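17 August 2023
Posted by Gilmar Camargo
Filed under: Workshop notes / Desks and cables

Continued with the desks today. The loose cables were measured, and the 75 cm one is too short for the window side. I wrote this on the list for Rogério.

Small parts go to the brown box with dividers. I want one kind of part in each slot – last time we mixed the screws and lost much time. Adapters stay beside the power strip until all of them have a tag. The Pestar order has 60 labels and this should be enough.

Plastic bags we keep, they are good for the short cables. The black tool bag needs a fixed place, I did not decide where.
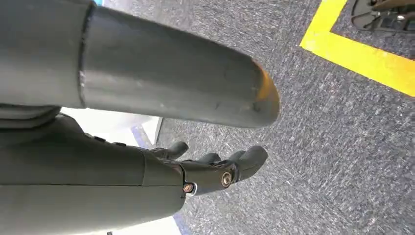
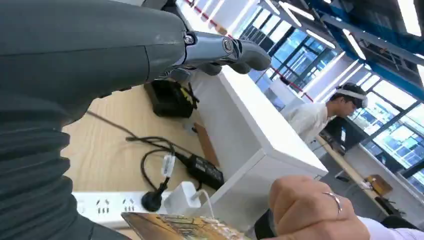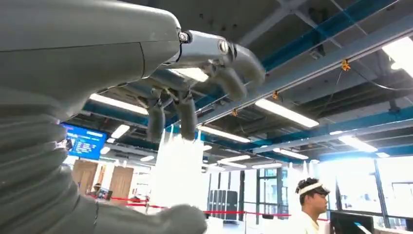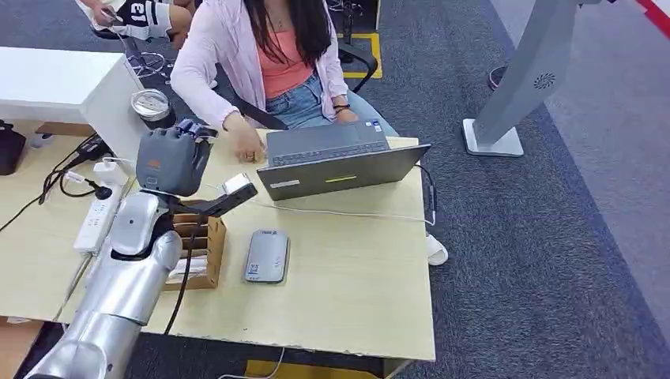 To do next
– Ask Rogério Figueiredo if the longer cable from Rindex can be changed for two short ones.
– Write the slot names on paper first, then on the box.
– Check the list again, line 68 is there two times.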